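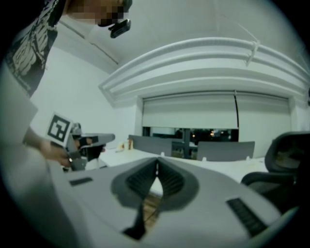

# The night shift at the long white desk

To teach a machine to pick up a small bottle, you first have to pick it up yourself, and then you have to do it again until you hate the bottle.

Naima Mansour has reached the stage beyond hate, which she describes as "a sort of marriage". She collects examples for Bikunus, a small firm in an upstairs office that wants its arms to tidy desks. The office is white all over, with roller blinds on the windows and a good curly cornice that some Victorian paid for and that now has a cable tie round it. By the time I arrived the street lamps were on and the day staff had gone home to families and dinners.

The work is done with hand-held grippers. You hold one like a pistol, squeeze, and the jaws close on whatever you have pointed them at. There is no robot attached. The robot comes later, once a learning system called Dokley has been fed enough of these squeezes to have opinions of its own. On top of the gripper sits a square black-and-white marker, so that the software can tell where the thing is in space. A small boxy device goes on the head. Dressed like this, you lean over a desk and move a bottle a short way to the left.

"Then you move it back," said Mansour, "but that's a different task, so it gets a different name."

## How to be clumsy on purpose

The target for the week was 531 good examples. An example is good if it begins with the jaws open, ends with the object at rest and contains no sneezing. When I sat down the tally stood at 227, and I was allowed to try adding to it.

I was terrible, but in the wrong way. Dokley needs variety: slow reaches, quick ones, grabs from an awkward side, the odd fumble that gets put right. What it does not need is a journalist performing the same nervous lunge over and over. My first 2 attempts were thrown out for "hovering". A later one was kept, and Mansour filed it under recoveries, a folder I gather is short of material.

The desk itself is part of the lesson. Every so often the objects are shuffled, the partition panels go somewhere else and the chairs are pushed in or pulled out. An earlier model, Filtine, was trained in one corner for a month with nothing moved at all. It became superb at that corner. Taken to the other end of the same desk, it reached with great confidence for a spot where a bottle had once been, closed on the air and carried the air carefully to its destination. They still play the recording at leaving drinks.

Daylight is its own problem. The blinds stay mostly down in the afternoon, and part of the collecting is kept for the evening so that Dokley won't come to believe that bottles exist only in sunshine. This is why a grown woman with a physics degree spends part of August lifting things after dark.

## What the hands know

I asked whether she thought about her grip when she was away from work. She said she had once stood at her mother's fridge and approached the milk from three angles. Her mother asked if she was well.

She has become a connoisseur of other people's reaching. One colleague is a swooper. Another parks the jaws above the object and waits, as if for permission. Both habits turn up in the model, diluted, and she claims she can tell whose week it has been by watching it work. Rival outfits such as Kemppainen have larger teams and presumably larger quarrels about style. At Bikunus the quarrels are mostly over who left the gripper uncharged.

By the end of my visit we had added almost 100 examples, of which a few were mine and one was described as "usable". Mansour saved the session, scratched her wrist and reached for her tea. She went in from the left, a little fast, and got it first time. Then she put the mug down and wrote up the next evening's list: same desk, same bottle, chair on the other side.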